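Serelent Plug-In Energy Meter
Section 3: Placing the meters and pairing them with the hub

Complete Section 2 (Installing the hub) before you start. The hub must be powered and its front light must be solid green. If the light is amber, the hub has not reached your home network and the meters will not pair.

You will need:
The meters, still in their bags
The hub password from the card in the lid of the box
A pencil and the room labels

3.1 Choosing an outlet

Each meter reads one outlet. It can't report on a whole circuit. Most households start with the kitchen and the laundry area, then add the room where the television is.

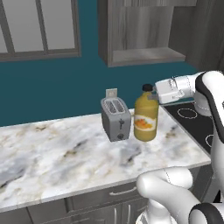 Outlets near a work surface are the easiest to reach and usually the most useful to measure. Check how much room there is between the wall and whatever is kept there. Where the toaster stands in front of the outlet, as it does on this marble counter, slide it to one side before you plug in the meter and leave it there. The meter sticks out farther than an ordinary plug and its display has to be readable from the front. Keep bottles clear of it too, juice included, and wipe up spills before you touch the meter or the cord.

CAUTION: The meter is for dry indoor use only. Do not fit it within 18 inches of a sink edge. Do not use it with an extension cord or a power strip.

CAUTION: Unplug any heating appliance and let it cool before you move it.

Note: An outlet controlled by a wall switch can be used, but the meter stops recording whenever the switch is off. The hub shows these periods as gaps.

3.2 Labeling the meters

Do this before pairing. Once several meters are on the wall they are hard to tell apart, and the serial number is on the back.

1. Take one meter out of its bag.
2. Write the last four characters of its serial number on a room label.
3. Add the room and the appliance, for example "Kitchen, toaster."
4. Stick the label on the top edge of the meter. Keep the side vents open.
5. Repeat for the other meters. 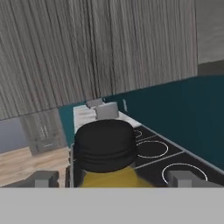 3.3 Pairing

Pair one meter at a time. If two meters are in pairing mode together, the hub accepts the first one it hears and ignores the other.

1. Open the hub page on your phone or computer and sign in.
2. Select Devices, then Add meter. The hub listens for 59 seconds.
3. Plug the meter into the outlet with nothing connected to it.
4. Hold the round button until the display shows PAIR, then let go.
5. Wait for the display to change to a signal number.
6. Enter the name from the room label and select Save.
7. Switch the appliance off, plug it into the meter, and switch it on again.

If the display goes back to dashes, the time ran out. Select Add meter again and repeat from step 4. You don't need to unplug the meter.

Note: One hub supports 32 meters. To use more, add a second hub and give it a different name. See Section 7.

3.4 Checking the signal

The signal number runs from 1 to 5. A reading of 3 or higher is fine for normal use. At 1 or 2 the meter still records, but readings may reach the hub late.

The range is 200 feet with nothing in the way. Walls shorten it, and so do refrigerators and metal cabinets. To improve a weak signal:

1. Move the hub away from the floor and out of any closed cabinet.
2. Turn the hub so that the Serelent logo faces the room with the weakest meter.
3. Try the next outlet along the same wall.

If the reading stays at 1 after all three, order the Erbridge repeater (sold separately) and place it halfway between the hub and the meter.

3.5 First readings

Leave the meter in place for a full day before you compare figures. Appliances that run in short bursts show as narrow spikes on the daily chart, and a short test can miss them. The monthly total stays blank until the first full calendar month is complete. A meter installed in the middle of April gives its first monthly total at the end of May.

Do not move a meter to another appliance without renaming it. The old readings stay with the meter, and the hub will add the new ones to the same chart. To start a clean chart, select Devices, choose the meter, and select Clear history. Cleared readings cannot be restored.

Section 3 revised 16/06/2023. Text: Theano Zacharopoulos. Technical check: Kibet Koech.

Continue to Section 4: Setting your electricity rate.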